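Search this notebook
Type and press Enter
Shared 2 times

Bench log, October, appliance station

Rules session today, finally! We have been running the microwave task off a page of half-remembered habits since the Birkix benches were set up, and I've wanted one proper sheet that anyone can pick up. Spent the morning writing it, the afternoon running against it. Very pleased with how much cleaner things feel already.

Starting point was the old Minis checklist. Good bones, but it was written for blocks and cups, so it has no idea about things with hinges, lamps or mains plugs. I kept the section on arm startup word for word and rewrote everything after it.

Rules as they stand tonight:

Start state gets written down before the arms are enabled. For this station that means door position, what's in the cavity, what the display reads. If it doesn't match the sheet, fix it by hand with the arms disabled and write it down again.

No cooking cycles. Door, plate, dummy food and buttons only, and the button runs end on the cancel key. We may want real heating later, and that needs its own sheet and a second person at the bench.

Never run with the turntable out. Grippers find the drive hub very quickly otherwise (ask me about the first hub).

Door swing zone stays clear on the hinge side. Left arm may wait beside the open door but not inside the arc when the door is about to move. I went back and forth on this one. A fixed distance sounds nice on paper, but the arc is what matters, and a line of tape on the underside of the table template shows it to everybody.

Speed cap of 300 mm per second anywhere in front of the cavity, both arms. Lower on contact. I tried the afternoon runs with this on and hardly noticed it. The policy is slow around the door anyway.

Stop button within reach of whoever is watching, and whoever is watching is not also typing. This is the rule I break most, so I've put it in bold on the printed copy.

Backdrop gets hung before the appliance goes on the table. Doing it the other way round means leaning over the arms with a big sheet of cloth, and I never want to do that again.

Episode naming: station, task, start state, number. We are at 2,458 episodes on this bench now and the early ones are a swamp of names like test_final_b. I'd love to go back and rename them. Maybe on a rainy week.

Took the new sheet for a spin with the open-door start state, which is the one people describe most differently. Some wrote "open", some wrote "ajar", one entry just said "ready". From now on "open" means swung wide and "ajar" means anything less, and each start state gets a reference photo beside it on the sheet.
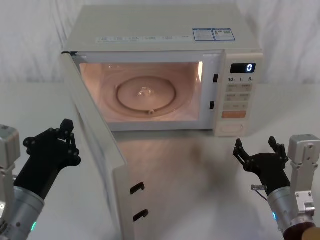 Start state "open": cavity lit, plate in, nothing on it, display at 0.

I love having this on the sheet. Two seconds with it beats a paragraph of my prose.

Still to settle: whether a lit lamp belongs in the start state or gets treated as part of "open". I lean toward writing it separately, so that a dead bulb shows up in the log. Also the cable slack check on the right arm, which Fevmont has as a daily item and we have nowhere at all. Stealing that tomorrow. And the Ndung'u bench uses a different microwave with the handle style of door, so the sheet needs a blank for door type before it travels over there.

Printed copy is taped inside the cabinet door. Scribble on it, please!

2 comments

benchrat: Yes to the no-typing rule. Can we add that the watcher says "enabling" out loud before the arms go live? We do it at Fevmont and it has become second nature.

left_arm_fan: "Ajar" needs a lower limit too — unlatched but touching the frame has caught me out when I was resetting. Otherwise great, using it from tomorrow.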